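Collstead Robotics Club – notes and data
Search this site Search Go
Posted Thursday by Rezaul Amarasinghe

# Plindano fruit set – README

Hello! If you've ended up in this folder you probably want the grape recordings from our student project, so I'll try to be quick (I'm not good at quick).

Plindano is 238 recordings of a two-armed robot doing pretend greengrocer jobs, all shot in our practice shop. We split each one into short clips – 3,000 in total – and three of us took turns labelling them. I did most of the boring ones.

## What it looks like

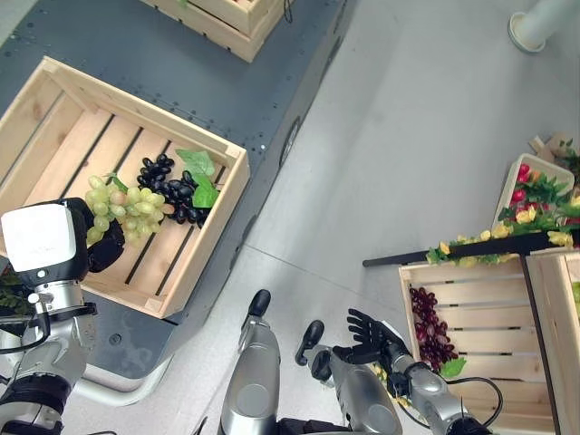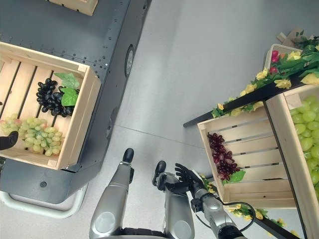 Crates, a cart and plenty of artificial fruit and leaves:
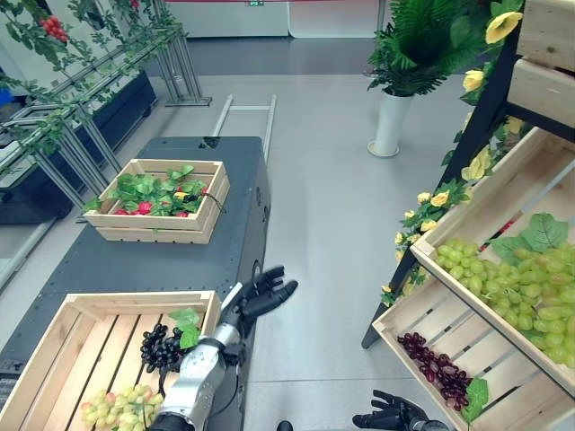
## Labels

Every clip gets one line in `labels.csv`: clip name, which hand, which fruit, and a word for what the hand is up to (reach, hold, carry, let go). We argued for ages over fruit names and ended up going by colour, so the black grapes lying in the cart crate with the pale green ones are `grape_black`, and the dark red bunch over on the display side is `grape_red`. Please don't merge them! Hakim, our sorting script, treats them as separate things and gets very upset otherwise.

## Known problems

- Eight recordings have no sound. We don't use the sound, but you might.
- Left and right are always the robot's own. I got this wrong in March and have fixed every one I could find.
- `hold` starts when the fingers close, which is a bit of a judgement call.

## Using it

Run `priltent unpack` in the top folder and leave the folder names alone. Free for any school or club – just tell us what you made with it, we'd love to see! Corrections to me, please, with the clip name in the subject line.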